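Pelarton Opens Its Block-Stacking Collection to Outside Labs

TELTHORPE, August -- Pelarton is pleased to announce that Mohmand, its library of recorded examples for two-armed robots, is now open to university groups and small firms that would like to train on it or add to it.
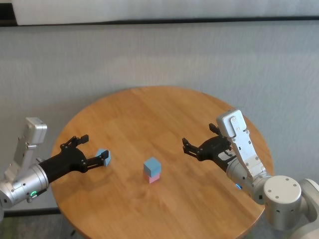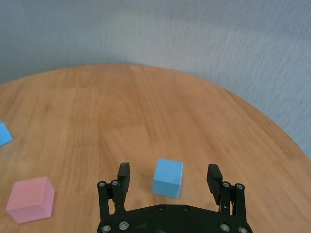

Pink and light-blue cubes on the round table used for Mohmand recordings.

Mohmand began as a modest in-house effort to give a learning system enough good examples of one very ordinary job, which is picking up a block and setting it on another. A person guides both arms through the task from start to finish, and the system later studies what the arms did alongside what the cameras saw. Three cubes in two soft colors may look like a small cast, but they leave a surprising amount of room for variety, and our operators are asked to begin each recording from a fresh layout. The first release holds 605 recordings, of which 395 have been checked by a second person and labeled step by step.

"We wanted the everyday stuff, the slow reaches and the second tries, and we kept them in," said Ginevra Marino, who leads the collection work at Pelarton. "A system that only ever sees perfect runs has very little to go on when a block lands a bit crooked -- and blocks do land crooked, as anyone with small children will tell you!"

Guoqing Shi, who looks after the recording software, added that wrist views are stored with every run and kept in time with the head view, so that visiting groups can use either one or both together.

Partners at Skorkham will begin adding their own recordings this fall, with a further 600 planned. Groups wishing to take part are warmly invited to write to Ilaria Villa at the Pelarton office in Telthorpe, who will be glad to send the sign-up form and the operator guide.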